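Scoring notebook, Tarnside, June, a bit after 4 p.m.

Cue 2 again. The director's notes came back on the ferry crossing and the summary is that it should be sadder, but also faster, and could the oboe be more like a person. I have passed this on to the oboe patch, which took it about as well as I did.

Tempo went from 96 up to 113. At 113 the tune stops sounding like a funeral and starts sounding like somebody late for one, and for a man running down a jetty that's about right. Everything after bar 20 now lands early, so the big chord arrives while he is still looking for his shoes. Cheated it with a bar of 2/4. If anyone asks, the bar of 2/4 is expressive.

Harmony notes for whoever does the parts: the low strings hold D through the whole opening. Please don't let the notation program spell the E flat as D sharp. It did that last time and the violas brought it up at lunch.
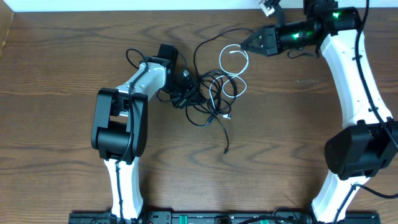
Why is the harbor theme in a different key in the last reel?

Because the singer on the end credits song can't get down to the low A, and the song is the harbor theme with words on it. We moved the song up a tone, and then the last reel had to move too or the join would sound like a dropped tray. Anything before the last reel stays where it was.

Reverb next. Tried the Lundovent hall setting on the full mix, and the whole band moved into a swimming pool. Pulled it off everything except harp and the top line of the choir. Better. The choir is still singing "Pater" over and over, which was a placeholder word I typed in when we did the demo, and now everyone is fond of it. I would like it noted that the film is about ferries.

Ban (the working title for the chase cue, short for banjo, of which there is now none) is in decent shape up to the tunnel. After the tunnel it's a drum loop and good intentions. The loop has a click in it on the fourth beat. I spent most of an hour trying to remove the click, then muted it and missed it. Left it in. 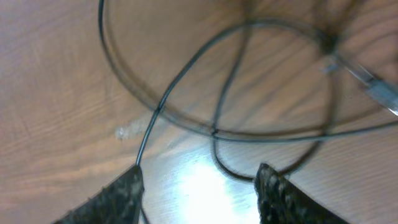 The ending of Ban still needs a real decision. Version one stops dead on the door slam, and version two rolls on under the dialogue with just basses and a bit of bowed cymbal. I like the stop. The editor likes the roll. The dialogue is two people whispering, so the editor has a point, annoyingly.

To do before the players come in:
- bar numbers on the click chart (they restart at the tunnel, fix)
- print cue 2 again, bin the old one, check the bin for the old old one
- bounce both endings of Ban with the same file length
- ask about a second horn, expect to hear no
- tune the upright, or at least the middle of it

Left the session open with the choir muted.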